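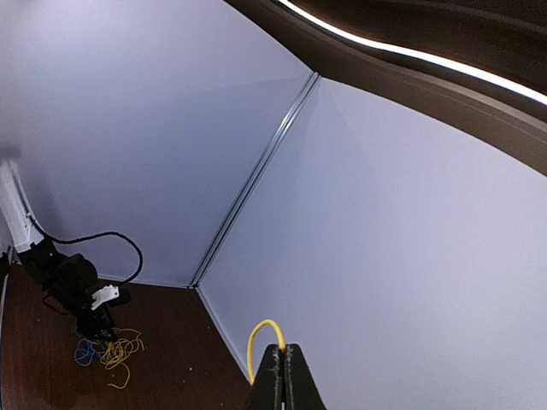 The yellow one, up against the pale panels.

I have been putting off writing about cables for most of the year, partly out of embarrassment (who has this many opinions about cables?) and partly because I kept thinking I'd write it once the drawer was finished. Well, the drawer is not finished. But I've had a cup of tea and the rain has set in, so let's go.

It started when my friend Sena Bawa came to help me sort out the desk corner before the new shelves went up. She opened the bottom drawer, looked at it for a long moment, and asked very kindly whether I had a bigger table. We tipped everything out onto the living room rug and ended up with 25 cables, most of them black, most of them knotted together in a lump the size of a cabbage. I knew what 4 of them were for. One of those was for a camera I gave away when we lived in the old apartment!

The yellow was the one thing in the whole business that made me happy. You can find it. You don't have to crouch down with a flashlight and follow it with your finger, losing it somewhere behind the bookcase and starting over. Against a white or nearly white wall it just sings out, and I've decided I like that. For years I bought white cords hoping they would disappear, and they never did, they just went gray and looked sad along the baseboard. Now I'd sooner have a color I can see. My sister thinks it looks like a hardware store in here and she may have a point.

Sena's big lesson for me was about bends. I am a folder by nature – socks, napkins, letters, all of it – and I had been folding my cords flat and putting a rubber band around the middle. She winced. Her way is to let the cable show you which way it wants to curl and then go along with it, big lazy loops, nothing pulled snug. A tight little U is the thing she fusses over most, and I now catch myself fussing over it too, in other people's houses, which I'm sure they enjoy.

For ties I tried the Wevex ones first, soft fabric with a button, and they're lovely but fiddly if your hands are cold. The Grakel ones are plain strips that stick to themselves, and I've used those on everything since. I bought a pack of 25 and have already lost a few to the vacuum cleaner. The labels are just masking tape and a pen, folded over like a small flag. Mine say things like "lamp, window side" and "printer, the bad one."

The shelves are up now, by the way, and the lump is down to a plum. There's still a shoebox of mystery adapters under the bed, and Sena has promised to come back in November and go through it with me. I've told her I'll make the lentil soup.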